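Sillano pauses automatic suturing after grip fault in Gamby software

April – for immediate release

I write most of our press releases, and I'd much sooner be writing about something that went right. Still, you should hear this one from us.

We at Sillano have stopped all automatic suturing on the Skenano system. During bench work on tissue, the right arm kept reporting a firm hold on the needle after its grip had slackened. The Gamby control software believed it and carried on with the stitch. It happened in 2 runs out of 193, and both times the operator hit stop.

We've since gone through 600 logged stitches and found the same false reading in 26 of them. Most did no harm, but I'm not going to call that good news – a robot holding a sharp needle has to know whether it's holding it.

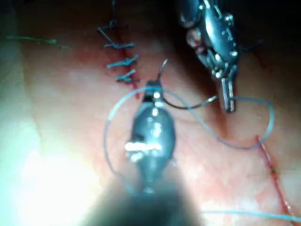
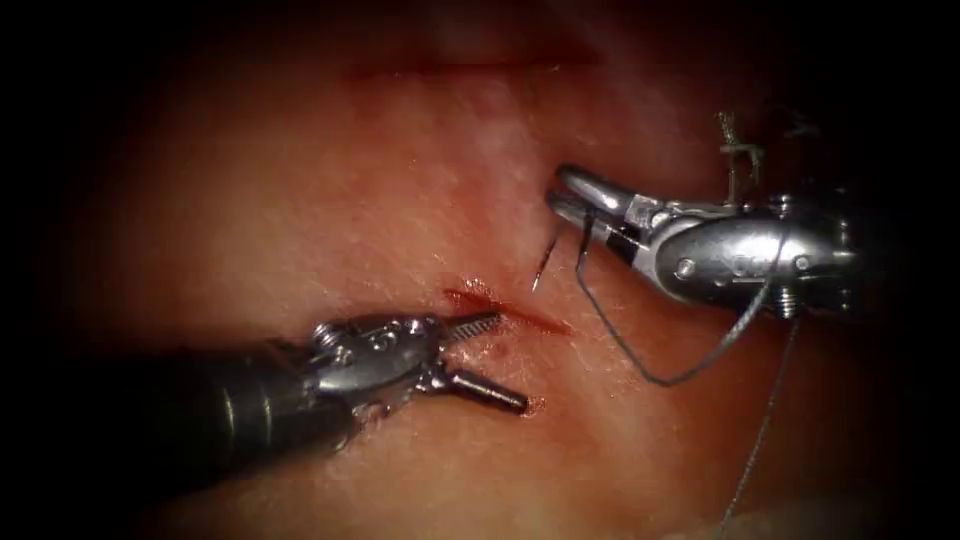
Two instruments, a curved needle and a thread: the job is fiddly enough without a bad reading.

Sawatzky, which supplies the grip sensors, told us it accepts the fault may begin on its side, but that Gamby should never have trusted a single reading, and it wants both parts fixed before anyone switches the automatic mode back on.

I can't argue with that! Hand-controlled use isn't affected. If you have a Skenano, please leave automatic mode off until you get the update from us, and send us your logs if you've seen a dropped needle.

Press contact: Sillano press desk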